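2019-10-31

Judging panel consistency, vault and floor, continued.

Went back over the Hosholm meet sheets this morning because I didn't trust what I wrote in August. 266 routines, two execution judges each, deductions entered by hand. My old note says "panel drift confirmed, scores climb through the evening". I can't find what I thought confirmed it. The plot does climb. So does the standard of gymnast, as Hosholm puts the weaker squads in the first rotation, and I had made no allowance for that anywhere. Struck the note out and initialled it.

Kiros Belay's argument is still that the climb survives if you only compare a gymnast with herself across meets. Maybe. He has 60 gymnasts who appear at both Hosholm and Gradham, and most of them changed at least one skill in between. I don't call that the same routine. He says the deductions he cares about (landings, bent knees) don't depend on the skill. I'd like to see that shown before it goes in anything with our names on it.
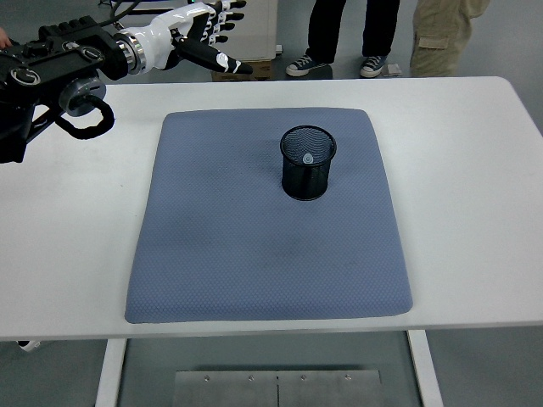
Landing deductions are the part I'd keep if I had to throw the rest away. A step is a step, more or less, and the two judges agree on them far more often than on leg form. The trouble is the size of the step. The code wants small or large and judges seem to carry their own idea of where the line is. I tried explaining it to Kálmán Balogh with the mesh pen cup standing on the blue-grey mat: call the cup the feet at contact, then say how far it must travel before you'd take the bigger deduction. He gave me one distance, I gave another, and we have both done the judging course. He thinks this shows we need a better rule. I think it shows we shouldn't be quoting averages to two decimal places.

Sadowski file: still not usable. 831 rows, and the neutral deductions have been folded into execution for part of it, with no flag to say which part. Wrote to them again. Until they answer I'm leaving the whole meet out, whatever it does to the sample.

Floor is worse. Artistry deductions at Janidham look nearly flat from first gymnast to last, which Kiros reads as a well-behaved panel. A panel that takes the same tenth off everybody would look just like that.

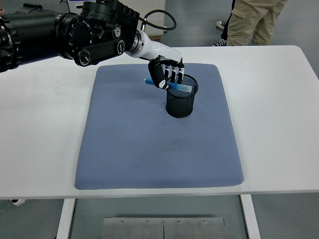
Does a late rotation slot help your score?
Possibly, but our sheets can't separate the slot from the strength of the squad put in it.

To do: rerun Hosholm by squad ranking. Pull the 3 vaults where the judges were half a mark apart and watch the video without the scores showing. Kálmán to mark them separately and not tell me his numbers first.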